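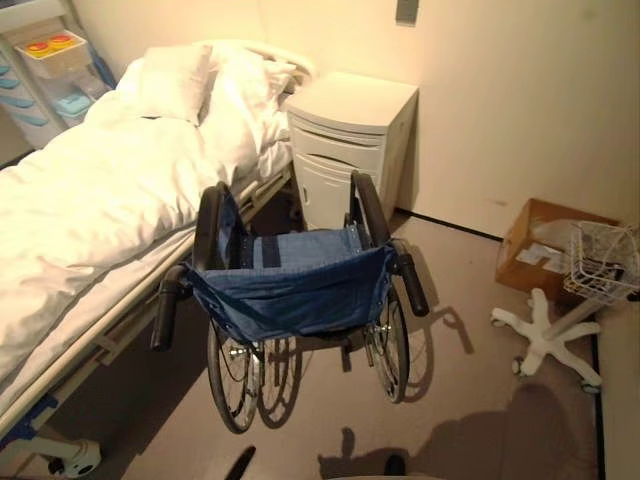
*White duvet, two pillows, side rail down.*

She picked the table farthest from the window, which made me laugh, because it was four in the afternoon and she'd just gotten up. "This is my breakfast," she told me, and ordered soup.

We were at Zakimora, the little place by the bus station in Praltitz (go for the dumplings!), and I wanted to hear about night shifts. She worked nights as a nurse for 11 years, took a day job, hated it, and went back in November. Who does that?

"I missed the quiet," she said. "At three in the morning people tell you things. They talk about their first apartment, or some dog they had. By breakfast they're all business again, asking where the doctor is."

I asked how she sleeps, and boy, did she have opinions. Blackout curtains are a waste of money if the door has a gap under it. The phone goes in the kitchen. On a bad week she gets 4 hours, on a good one up to 7, and she's stopped apologizing to friends for missing brunch. "Nobody calls you at 2 a.m. and says, oh, were you sleeping? But they'll ring the bell at noon."

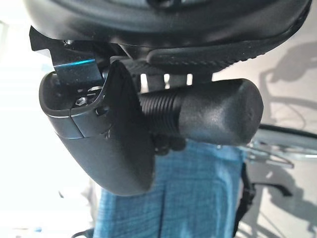 *Close up: bracket, screws, a few specks of dust.*

Food came up a lot. She used to live on crackers and vending machine coffee, and she felt awful. Now she cooks a big pot of lentils on her day off and carries it in on the Lubis bus, wrapped in a towel. The driver has started asking what's in it.

And the ride home? That's her favorite part. Everyone else is headed in with wet hair and a travel mug, and she's going the other way with her shoes already untied. "I feel like I got away with something," she said, grinning into her soup. 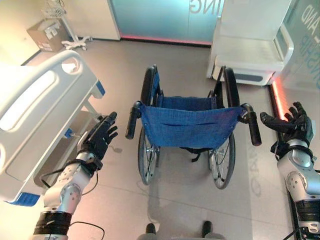 A coworker of hers, joining us late with a plate of dumplings, said the first night back after a vacation is the one that gets her, every single time, and that no amount of napping beforehand has ever helped.

"Told you to stay up late the night before," my nurse said, and they were off, arguing about naps while I ate most of the dumplings. I asked if either of them would go back to days. One shook her head. The other asked what it paid.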